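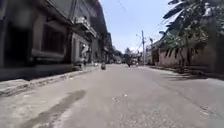
*Looking up the street.*

# Looking After Cricket Gear at Home

Updated 26 October 2023

These notes started as a sheet taped inside the door of our club's gear closet. People kept asking for copies, so it's typed up now, with additions from Lotte De Smet, who repairs bats in her garage, and Chih-ming Chu, who washes the junior team's whites every week of the season. You don't need a workshop for any of it. A kitchen table covered with newspaper will do.

## Oiling a new bat

Read the sticker first. Some bats come with a clear plastic face already on, and those only need oil on the parts left bare, usually the edges, the toe and the back. A bat with a natural face needs oil all over the blade.

Use raw linseed oil. Boiled linseed from the hardware store has drying agents in it and leaves a harder skin, so keep that for the garden bench. Pour a teaspoon into a saucer, dip a folded rag, and wipe a thin coat up and down the face and edges. Stay off the splice, where the handle goes into the blade, and off the maker's stickers. Oil in the splice can loosen the glue.

Lay the bat flat, face up, overnight. Don't stand it on its toe, or the oil runs down and the toe gets heavy and soft. Next day wipe off whatever hasn't soaked in and do it again. 2 light coats are enough for most bats. Very dry willow may want a third, which you can judge by how fast the second one disappears.

Linseed rags can heat up and catch fire by themselves if they're left in a ball. Spread the rag out flat outdoors until it is stiff and dry, or put it in a jar of water with a lid before it goes in the trash.

## Knocking in

Use a wooden bat mallet or an old ball in a sock. Start gently in the middle of the face and hit a little harder each session. For the edges, strike at an angle so they round over. Never hit the edge square on from the side, and leave the back alone.

I do 30 minutes at a time and stop, mostly for the sake of my wrist and the neighbors. It takes a good many sessions. Tien-fu Ng does his on the back steps with the bat across a folded bath towel, which cuts the noise by a lot.

You can tell you're getting there when a firm tap with the mallet no longer leaves a mark. After that, use the bat for catches and short drops with an old ball before you take it to the nets. If seam marks show up deep in the wood, go back to the mallet for a few more sessions.

## Small cracks and a swollen toe

Fine surface cracks are normal in willow. Sand them lightly with fine paper, wipe off the dust, rub in a little oil, and put fiberglass tape over the spot once the oil has gone in.

For a crack you can open with a fingernail:

1. Brush out any dirt with an old toothbrush.
2. Let the bat dry indoors, away from the heater, for a couple of days.
3. Work wood glue into the crack with a toothpick.
4. Clamp it with a scrap of wood on each side so the clamp doesn't dent the blade.
5. Wipe off the squeeze-out with a damp cloth.
6. Leave it clamped overnight, then sand flush and tape.

Super glue is fine for a tiny chip on the edge. It's too brittle for anything that flexes.

A swollen toe comes from damp grass. Dry the bat slowly, sand off any raised grain, and put on a toe guard. The stick-on kind can be trimmed with scissors. The U-shaped kind is glued on with shoe adhesive and held with masking tape until it sets. Leave the tape on longer than the tube tells you.

A crack that runs up into the handle is a job for someone with a lathe and a steady hand. Lotte will look at it and tell you whether the bat is worth the cost.

## Changing a grip

Cut the old grip off lengthwise with scissors, blades pointed away from you, and peel off any leftover tape. Check the string binding underneath. If it has come loose, glue the end down and let it dry.

A grip cone makes the new one easy. Roll the grip up onto the cone, set the cone on top of the handle, and push the grip down in short moves. Dust the inside with talcum powder if it sticks. Without a cone, a small plastic bag pulled tight over the handle helps the rubber slide — pull the bag out through the top when you're done.

Finish with a ring of electrical tape at the bottom edge. Two grips on one handle suits people with big hands, though it does change how the bat feels, so try it in the nets first.

## Grass stains on whites

Treat the stain before the shirt goes near hot water. Heat sets grass, and the dryer sets it for good.

Chih-ming's method for polyester shirts and pants:

- Brush off dried mud outside.
- Rub liquid laundry detergent into the green parts with a soft nail brush.
- Leave it for 25 minutes.
- Wash in cool water with oxygen bleach powder, inside out.
- Look at the stain while the cloth is still wet. If it's there, repeat before drying.

Don't use chlorine bleach on polyester. It can turn the cloth yellow, and it wears out the elastic in the waistband. White vinegar on a cotton pad works on light marks, and you should rinse it out before you add anything else.

Red marks from the ball on the front of the pants are a mix of dye and wax. Scrape off what you can with a dull knife. Dab rubbing alcohol from the back of the cloth with a paper towel under the front, changing the towel as it picks up color. Test a hidden seam first. Some of that red will never come out, and a bowler's pants can go in a pile of their own.

Wash colored trim separately the first time. We had a whole set of shirts come out pale blue in May after one new sweater went in with them.

## Pads, gloves and helmet

Gloves need air more than anything else. Take them out of the bag as soon as you get home and peg them by the wrist straps with the fingers down. Never put them on a radiator. The leather palms dry out and crack, and then they split along the thumb.

For smell, tip a spoonful of baking soda into each glove, leave overnight, and shake it out. Cotton inner gloves can go in with the regular wash, and keeping a second pair in the bag saves the leather a lot of sweat.

Wipe pads with a damp cloth and a drop of dish soap. A melamine sponge takes black marks off the white facing, used lightly. If a strap has lost its grip, the hooks are probably full of fluff, and a pin or a fine comb will clear them. Do that before you pay for a new strap.

Helmets: wash the liner by hand if it comes out. Check the grille screws with a screwdriver at the start of the season. Don't paint the shell or put stickers over a crack, and if it has taken a hard hit, replace it even when it looks fine.

## Spikes and shoes

Knock the mud off when it's dry. Stuff wet shoes with newspaper and change the paper after an hour or two. Put a smear of petroleum jelly on the threads of screw-in spikes when you fit them. If one has rusted in, a drop of penetrating oil left overnight usually frees it.

Keep the spike key on a loop of string tied to the bag. Ours has 111 scratched on it from some old locker, and it has still been lost more than once.

## Storing it all for the winter

- Clean and dry everything first.
- Give bare willow one thin coat of oil.
- Keep bats indoors, lying flat or hung by the handle. A garage is too damp in some places and too hot in others.
- Undo the pad straps and stand the pads up so they keep their shape.
- Leave the bag unzipped.
- Put leather balls in a paper bag. Plastic holds moisture and they grow mold.

Apolline Delaunay puts a strip of masking tape on each bat with the owner's name and the date it was last oiled. We do the same now with the club bats. The tape comes off clean if you pull it slowly, and any sticky bits rub away with a little of the same linseed oil.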